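Workshop tips from the Wukthorpe robotics club, plates and tubs task

These notes are for club members getting ready for the Nestenton round in June, and for anyone else whose team has to move crockery from one place to another. Most of them apply just as well to a washing-up bowl at home.

**Stacking.** Put the plates in the tub by hand first and look at the pile from the side. If it leans, sort it out before you switch anything on. Big plates go at the bottom. Mixed sets are fine for practice, but write down which ones you used, as a thick rim and a thin rim need different finger gaps.

**Leave room at one side.** A finger has to get down between the plates and the wall of the tub. We push the stack towards one end and work from the other. With a deep tub, bring the wrist in higher than you think you need to and lower it slowly.

**Lids.** Take them off and lay them flat, well away from the path of the arm. A lid is thin, slides easily and is very hard to pick up again from a smooth table.

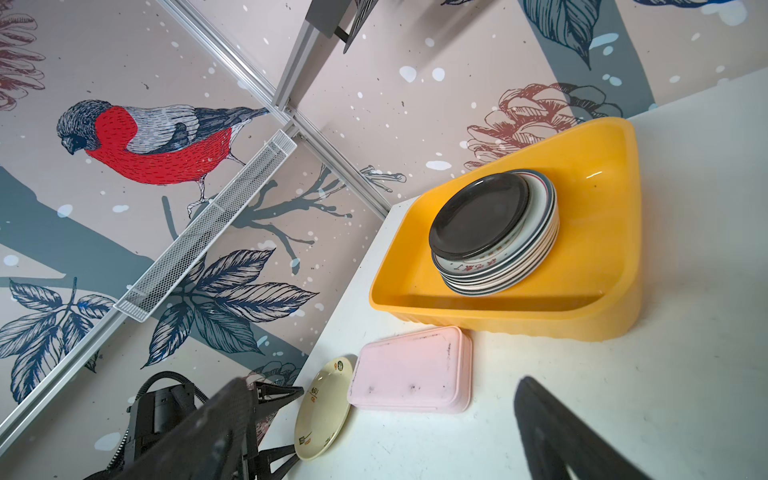
*Plates stacked in the yellow tub, with the pink lid flat on the table.*

**Cleaning.** Wipe lids and table with warm water and a drop of washing-up liquid, then dry them with an old tea towel. Marks collect on pale plastic very quickly. For stubborn ones use bicarbonate of soda on a damp cloth — not the scouring pad, which leaves scratches that hold more dirt. Finger pads get a wipe after every 26 lifts. Keep water off the motors and cables.

**Side trays.** The mesh ones clipped to the rails are for small tools and spare screws. Empty them before a run. Anything left in there works its way out when the frame shakes.

**Rails.** Check the bolts with a hex key at the start of each session. Nip them up, no more. The Rawashdeh kit instructions say the same but the page is easy to miss.

**Practice runs.** Do 7 in a row without changing the code, and note every slip. One good run means very little. Allow roughly four minutes for each, resetting included — longer if new members are driving.

**Breakages.** Stop the arm, shut the program down, then pick up the pieces wearing gloves. Wrap them in newspaper and mark the parcel before it goes in the bin. Chipped plates go as well, even if they still stack.

Spare tubs and plates are on the bottom shelf in the Plenen room. Please put them back dry.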